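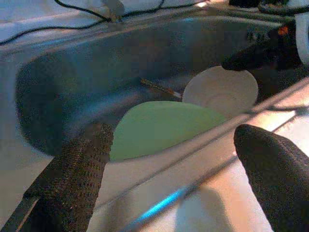
The Long Road from Clay Pit to Cupboard

Household crockery is among the most heavily used manufactured goods in any home, and among the least discussed. A dinner plate may be handled several times a day for twenty years before it is chipped or given away. The trade that supplies it has changed a good deal within a generation, and the region of Gemer, where potters have worked the local clay for centuries, offers a useful place from which to observe the change.

The Dramano works stands at the edge of a small town there and employs 230 people. Production begins at six in the morning, when the first batches of clay are mixed, filtered and pressed. Plates are formed on rollers, bowls on a separate line, and both are left to dry before their first firing. Glaze is applied by spray, except on the heavier serving dishes, which are still dipped by hand.

Lucian Pîrvu has managed the glaze room for 14 years. He regards colour as the most difficult part of the work. "A customer who bought six plates in the spring will want two more in the autumn, and she will put them side by side," he says. "If the green has moved even slightly, she will see it before we do." His department keeps 1073 fired test tiles in shallow drawers, each marked with its recipe and its position in the kiln.

Taste in tableware moves slowly. White remains the mainstay of the trade, and plain coloured ranges have taken over much of the shelf space once given to floral borders. Buyers now tend to purchase single pieces and mix them freely, where their parents were given a full service as a wedding present. The Alvarado pattern, a gilt-edged service of the older kind, was withdrawn from the Dramano catalogue in September after several years of falling orders. Its printing plates have been kept.

The dishwasher has also left its mark. Ikton, a testing laboratory that serves several works in the district, runs sample pieces through long cycles of washing and then examines the glaze for dullness and fine cracks. Gold edging performs poorly. Unglazed foot rings give less trouble, though they can scratch the plate beneath them when stacked – a complaint that reaches the works more often than any other.

Seconds are sold from a shed beside the main gate every Tuesday. The most recent sale cleared 3685 pieces, most of them bowls with small faults in the rim. The shed opens at nine, and purchasers are asked to bring their own newspaper for wrapping.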